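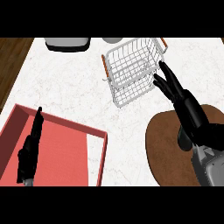 Drasoren Kitchen Arms: Setup and Use Tips
Posted October 7, 2018

The notes below come from five months with the Drasoren two-arm counter kit, installed in May. The kit comes with both arms, a wall controller, a simulator license and one year of the Golto task service. Most of the tips apply to any pair of arms that has to share a counter with ordinary kitchenware.

Clearing the counter

Leave open surface between items. The planner treats anything closer than a hand's width as one object, and it will refuse a pick or push the neighbor. Trays, baskets and mats can stay out if each has its own area. Move small appliances to the back.

Pale stone with light veining gave no trouble. Polished black stone did. If your counter is glossy and dark, put a matte mat under the work area and run the surface scan again.

Try it in the simulator first

The simulator is the best part of the kit. Enter your counter depth, place the items from the library, and run the task before the real arms do it. A render of a wire basket on marble will show whether the fingers approach the rim, the wall or the handle, and from which side. Check these points before you export:

Approach angle. Coming in from the side is safer than coming in from above for anything open-topped.
Idle arm. Park it over a tray or a bare area, with nothing in its grip.
Shadows. Turn them on. A finger and its shadow should meet at the point of contact. If they don't, the item height is wrong.

Wire baskets

Thin white wire on a white counter is hard for the kit to find. In 20 trials with the default settings, the arm closed beside the wire more often than on it. Two changes helped. First, set the item type to "open grid" so the planner stops looking for a solid wall. Second, name the handle as the grasp point if the basket has one. Wooden handles work well because the color stands out and the rod is thicker than the wire.

Do not lift a loaded basket by one side. The two-handed lift is under Tasks, Carry, Paired. It is slow but it keeps the basket level.

Trays

Use trays with a raised rim. The rim gives the fingers an edge to find and keeps loose items inside the reach of the arm. A strong color such as red or blue speeds up the search. Set the tray down square to the counter edge, then save its position. A saved tray is found at once on the next run. One that has been moved takes a full scan.

Mats

An oval or round mat confuses the corner finder. Mark it as "flat, ignore" in the item list. Tape the underside if it slides.

Grip force

The factory value is 50 on the kit's own scale. That suits mugs and jars. For light wire or thin plastic, drop to 20 and raise it in small steps. Write down the value that works, because a firmware update resets the table to factory values.

Cleaning

Power down at the wall controller. Wipe the fingers with a damp cloth and mild soap. Keep water away from the joint where the forearm meets the housing. Check the finger pads for flour, which packs into the grooves and reduces grip. The maker gives pad life as 2000 cycles. Ours were worn smooth at about three quarters of that.

Collet, the spare parts shop, sells pads in sets for one hand. Isen pads fit as well and are softer. They hold glass better and wear faster.

Is the service worth it?

The Golto subscription adds new tasks each month and shares your saved layouts between kitchens. The dishwasher tasks were usable. The baking tasks needed so much correction that we stopped running them. Without the service the arms keep every task already installed, and the simulator still works. For a single kitchen with a fixed layout, let it lapse after the first year.

Open issues at firmware 3.1: the paired carry stops if either arm is within reach of the wall, and the item library has no lids.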